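Flolar back room: has anyone played it since the refit?

bassbin_gary
We've been offered a support slot at Flolar in June and the last time I set foot in there the stage was four pallets and a rug. Is it any better? Also, do they still pay in soup?

Jutik
Played it in spring. Proper stage now, monitors that work, and a door that shuts between the band and the bar. Sound was Veerle Van Hecke, who is very good and will tell you your guitar is too loud. It will be.

No soup. We got 2 drinks tokens each and a share of the door.

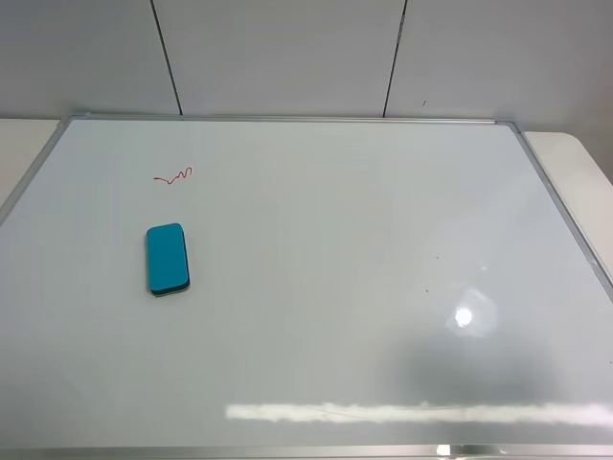 The share was the sticking point. They take the first 381 off the top for "room costs" and you split what's left, so on a quiet night you've driven there for the tokens. Get it in writing before you load the van.

pusteck_fan
Disagree about the sound. Stood at the back for Verbruggen and heard mostly kick drum and a man describing his kitchen extension.

Jutik
Stand nearer the front then.

pusteck_fan
I paid to get in, I'll stand where I like.

moth_and_lamp
The room costs thing is fair enough if you ask me. Someone has to pay the engineer. The old place down the road charged nothing and you got a lad called Dean with one working ear.

bassbin_gary
Dean mixed our best gig.

moth_and_lamp
Which says a lot about the others.

bassbin_gary
Right, I've emailed to ask about the 381. Load-in is 4pm, apparently, for a set at half ten. Can anyone recommend a chip shop?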